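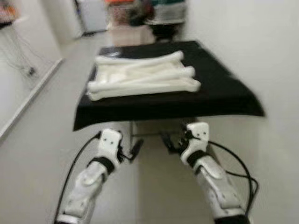
How long should you soak dried chickpeas before cooking them for hummus?
Overnight is best, in plenty of cold water, with a spoonful of baking soda stirred in if your tap water is hard.

That was the question our group started with back in December, and it grew into a whole project on how families in our neighborhood make hummus and where they learned it. We are Dima Moussa, Elie Dabbas and Dineo Sithole, and our advisor was Mr. Walid Geagea, who let us use the school kitchen far more often than he had promised.

What we did
We cooked the same recipe over and over and changed only the soaking. One batch got no soak at all, one got a quick soak in boiled water, and one sat overnight. We bought all our chickpeas from Dimport, the grocery on the corner, so that they would come from the same sack. Elie kept the notebook and Dineo did most of the tasting, although all of us had plenty by the end (and so did half the hallway, once the smell got out).

What we found
The overnight chickpeas were soft after around 2 hours on a low simmer. The ones with no soak took a great deal longer and stayed grainy in the middle, even when the skins had come off. The quick soak landed somewhere between, and we would happily use it on a day when we forgot to plan ahead. Baking soda helped every batch, but too much of it left a soapy taste that no amount of lemon could hide - we threw one bowl away.

Talking to the cooks
Dima's neighbor, Hussam Rizk, was kind enough to sit with us for a whole afternoon. He learned from his grandmother, who was born in 1904 and never measured a thing in her life. She rubbed the skins off by hand in a towel and saved the cooking water to thin the tahini. We tried both. The towel is slow work, but the hummus really was smoother, and the cooking water is something all of us now do at home.

What we would change
Our tasting was not blind, so we knew which bowl was which, and that probably pushed our scores a little. We also used only one kind of tahini. If another group picks this up, Mr. Geagea has our notebook in his room, and the recipe is on the last page with Elie's corrections in pencil.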